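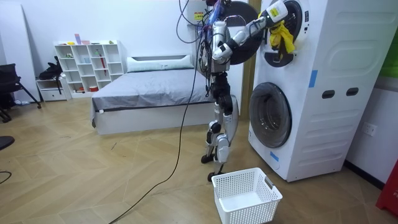 Stoseck Laundry Notes is a plain-text list of 278 care-label phrases, translated into words a tired person can follow. "Wash separately" is filed under threats. A yellow cloth like the one held up at the upper door is exactly the case it was written for.

2 min read

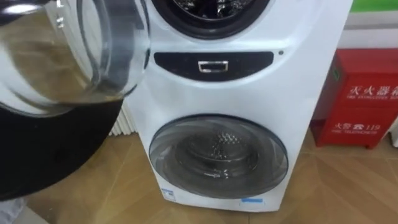

Each entry has a phrase, a meaning and a regret score from 0 to 5. Machine terms follow the casing, so on a stacked pair like this one "door" always needs "upper" or "lower". Odette Guérin checked the wool entries. Corrections welcome, sweaters less so.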